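Speaker notes - Keeping a two-arm cell in calibration
Ursina Hofstetter, maintenance track, January 12, 2019

Slide 1. Title. Say name, say Flenine, move on. Remind the room that questions go at the end. Sérgio Carvalho has the microphone.

Slide 2. Scope. One cell, two arms, one table. The talk covers cable routing, wrist camera alignment, and the weekly check. It does not cover the controller software. Anyone who wants that should talk to Beatriz Bastos after the break.

Slide 3. Cell layout. Both arms bolt to a common front rail. Base position is set once against a stop and then left alone. If a base has moved, everything downstream is wrong, and no camera correction will fix it. Check the base before touching the wrist.
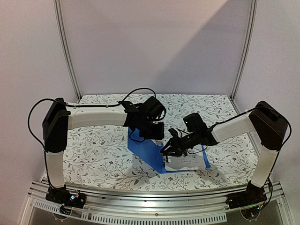 Cable failures were the largest entry in the Tutia cell log before we changed the routing. We had 398 hours of run time on the first harness when the left camera began to drop out at full reach. The fault was intermittent and showed only with the forearm extended. Point out the left elbow on the slide: the cable makes a wide loop on the outside, then follows the top of the forearm to the wrist. The loop is deliberate. Pull it tight for neatness and the connector at the camera takes the bending load. Routing on the right arm follows the same rule, with the slack carried outboard of the elbow. After any cable work, run the elbow slowly through its travel by hand command and watch the slack at both ends of the stroke.

Slide 4. Access. Electronics at the bases stay exposed on this cell. We tried covers in May and took them off again, as the indicator lights could not be read from the operator side. Power down before reaching in there. Dust removal is by vacuum with a soft brush, no compressed air.

Slide 5. Wrist camera alignment. Procedure as written by Leidy Espinoza:
Jog the arm to the stored check pose.
Open the gripper to its full stroke.
Compare the live view with the reference view saved at commissioning.
Both fingertips must be in view, at matching heights.
If one tip sits higher, loosen the camera bracket, correct, and retighten in small steps, alternating screws.
Save the new view only after a second person has looked at it.
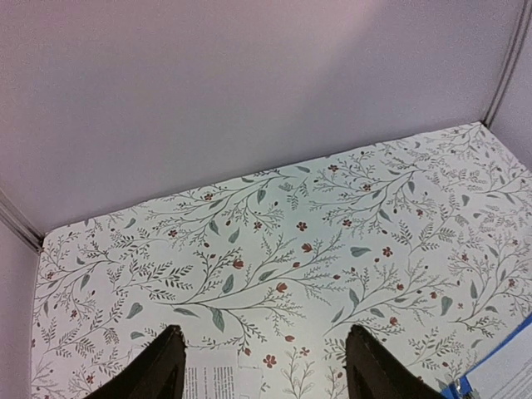
Most of the error we see at this step comes from the bracket screws. They creep. We now mark each head with paint across the joint, so a turned screw can be found without a wrench. The other source is the finger mounts. A finger that has taken a knock can look straight from the side and still be off at the tip, so swap in a known good pair before adjusting the camera to suit a bad one.

Lighting comes next. A hard shadow on the back wall shifts the exposure on one wrist camera and leaves the other alone. Take the reference and the live view under the same lamps - a comparison across two lighting states is not worth recording.

Slide 6. Intervals. Visual check at every shift start. Camera check every 200 hours. Full cable inspection whenever an arm has faulted under load. On the Bratu cell the first bracket needed correction at 139 hours, so treat the interval as a ceiling.

Slide 7. Contacts and spares list. Fernanda Caldeira keeps the current revision of the harness drawing. Leave this slide up during questions.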